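Kitting cell at Gredham: what changes on the bench

Friday, July 19, 2024

The first automated kitting cell at the Gredham site goes over to two-shift running next week. Staff on the small assembly line have asked what it will do, what it won't do, and who answers for it. The points below replace the summary issued in January, which described an earlier layout and should be thrown away.

The cell is a single arm with a two-fingered gripper, mounted at the back of a bench. It picks blocks and places them at the kitting position, next to an open tray of small parts. Tray loading stays manual. The parts vary too much in shape for the present fingers, and a trial with narrower pads gave no improvement worth the changeover time.

Every motion is first run in simulation. Do-yoon Kang in process engineering builds the model, runs the pick with the block in a range of start positions, and releases the program to the cell only when the full set passes. The current release was run 3,774 times. Of those, 2,870 finished at the first attempt and the rest needed a second approach, mostly where the block had been turned close to the limit of the finger opening. The fixture on the real bench has been altered to keep blocks inside that limit – please don't shim it.
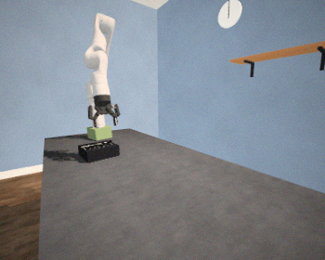
Simulation view of the pick: gripper open over the green block, with the black tray in front.

For people on the line, the main change is in the order of work. Until now one operator has fetched blocks, filled trays and checked the finished kit. From next week the operator fills trays, presents them to the cell and carries out the check. Fetching drops out, apart from refilling the feed rack at the start of each batch of 500. No posts are being removed. The hours released go to final inspection at Tristow, where overtime has been running above plan since the spring, and anyone moving there will keep their present shift pattern and grade.

A stopped cell is to be reported, not restarted, unless the person at the bench holds the cell sign-off. Training takes half a day and is run by Nam-gil Hyun, who also keeps the list. Two people per shift will be signed off before the change. Others can put their names down now for the autumn sessions.

Stops are logged in Zolley under the cell number, with the block orientation entered in the notes field. Entries without it can't be matched to a simulated run and are of little use for the next release.

Cycle time will be reviewed after four weeks. The manual procedure remains valid and the old bench stays in place until then.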